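首页 本地 文化 生活 户外 订阅 搜索

斯塔恩霍尔姆旧绳厂变身社区旧物交换馆，开馆首日换出600件

2018年2月23日

斯塔恩霍尔姆（Starnholm）港口边那栋长长的旧绳厂，终于又热闹起来了！闲置多年之后，这栋红砖房子以“阿罗拉旧物交换馆”（Arora）的名字重新开门，第一天就换出去600件东西，从搪瓷锅、缝纫机到成套的木工凿子，什么都有。早上门还没开，队伍已经从大门一直排到了渡船码头的售票亭，有人推着婴儿车，车里坐的不是孩子，是一台老式留声机。

交换馆的规矩很简单：带一件还能用的东西来，领一枚铜牌，凭铜牌挑一件带走。不估价，不找零，也不问原来花了多少钱。一把削皮刀可以换一盏台灯，一盏台灯也可以换一本菜谱，全看你当天需要什么。记者带去的是一只多年没用过的手摇咖啡磨，换回来一副羊毛手套，戴着走回编辑部，一路暖和得很。

负责筹办这件事的弗洛里安·科莱（Florian Collet）原来是镇上中学的地理老师，去年8月才拿到绳厂的钥匙。当时屋顶有三处漏雨，北墙的窗子几乎全要重配玻璃。“我第一次进去的时候，脚下踩的全是麻屑，一抬头看见那么长的一条大梁，心里就想，这地方拿来堆东西太可惜了，应该让人在里面走来走去。”他说这话的时候正蹲在地上帮一位老先生试一只行李箱的锁扣，试了好几回，锁扣啪的一声弹开，两个人都笑了。

绳厂的长度是这栋房子最迷人的地方。当年工人要把麻线一路拉到头再绞成缆绳，所以厂房修得又窄又长，从门口到尽头足足91米。如今交换馆顺着这条长廊排开：靠门是厨房用品，往里是衣物和布料，再往里是书、唱片和乐器，最深处留给工具和五金。地上那条绞车用的铁轨也保留了下来，擦得发亮，孩子们最爱踩着它一路走到底，谁先掉下来谁输。

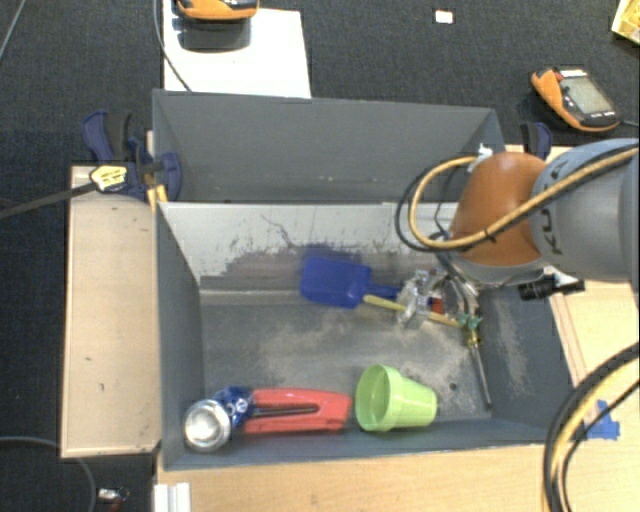
不住在斯塔恩霍尔姆的人也可以来换东西吗？

外地人同样欢迎，规矩和本地居民完全一样，带一件东西，领一枚铜牌。从普韦夫科姆（Puvevcombe）过来的朋友可以坐沿海那趟公共汽车，在绳厂门口的新站下车。

说到普韦夫科姆，开馆当天从那边来的人真不少。有一家人带来了整整一箱玻璃罐，分给每个孩子拿一只去领铜牌，最后换走了一把小提琴、两本航海图册和一个风筝。母亲说家里其实没有人会拉小提琴，不过最小的女儿已经宣布，从今天起她会了。临走时小姑娘坚持自己抱着琴盒，上车也不肯放手。

最抢手的是哪一类？答案有点出人意料，是工具。早上摆出来的锤子、刨子和老虎钳，到中午就换掉了大半，下午又有人陆续送来新的补上。科莱说，镇上许多人家的车库里都有两三把一模一样的扳手，都是要用的时候找不到，又买了一把。现在多出来的那几把有了去处，找不到扳手的人也有地方可去。

长廊中段还有一张修补台，由萨尼钟表铺（Sani）的师傅们轮流坐镇。哪位带来的东西有点小毛病，先在这里看一看，能修的当场就修，修不了的会坦白告诉你。开馆当天这张台子一刻也没空过，一只座钟修好以后突然报起时来，声音大得整条长廊都听见了，大家跟着鼓起掌来。钟的主人本来打算拿它换一套茶具，听完这一串钟声又改了主意，抱着钟回家去了，茶具下回再说。

布料区也值得多逛一会儿。这里有旧窗帘、帆布、没织完的毛衣，还有一大卷深蓝色的呢子，据送来的老太太讲，是她母亲当年为做大衣买下的，后来一直没舍得剪。换走呢子的是两位正在学裁缝的年轻人，她们答应大衣做好以后穿来给老太太看。老太太当场量了量其中一位的肩膀，提醒她们领子要多留一点，又讲了一遍怎样熨呢子才不会发亮。

书架那边的气氛就安静多了。交换馆给每本书的扉页贴了一张小纸条，交书的人可以写一句话留给下一位读者。有人写“第七章可以跳过去”，有人写“请在冬天读”，还有一本旧的鸟类图鉴，纸条上密密麻麻记着在港口外的沙洲上见过哪些鸟，连潮水高低都写了。记者在书架前站了很久，差点忘了还要赶稿。

绳厂本身的故事也没有被忘掉。入口左边的墙上钉着30块木牌，刻着当年各种缆绳的名称和用途，字是镇上的招牌匠照着旧账本一笔一笔描下来的。几位从前在厂里干过活的老人也来了，站在牌子前面争论某一种细缆到底是三股还是四股，争了好半天，谁也没让步。其中一位干脆从口袋里掏出一截绳子，当场拆开给大家数。（是三股。）

馆里的铜牌也很有讲究，是用厂里拆下来的旧铜管压成的，一共103枚，每一枚边上都有细小的缺口，摸起来不太一样。铜牌不能带回家，换完东西要放回门口的木碗里，再交给下一个人，一天下来叮叮当当响个不停。有个男孩每次排队都要等同一枚，说那一枚的缺口像鲸鱼的尾巴。

接下来几周，交换馆打算在长廊尽头添几条长凳和一只烧水壶，让换完东西的人有地方坐坐。科莱还想请老绳匠们来教大家打绳结，场地就用那条铁轨旁边的空地，麻线已经有人送来了两大捆。夏天要不要把几张桌子搬到码头上去，他还在琢磨，海风太大，怕把唱片封套吹进水里。

想送大件家具的居民，请先到门口的登记本上写明尺寸，馆里会打电话约时间。电器须能通电，玻璃和瓷器请用报纸包好，衣物请洗净叠好。食品、药品和油漆不收。绳厂的正门在码头一侧，推婴儿车或坐轮椅的访客从东边的斜坡进去更方便，斜坡旁边也有停自行车的架子。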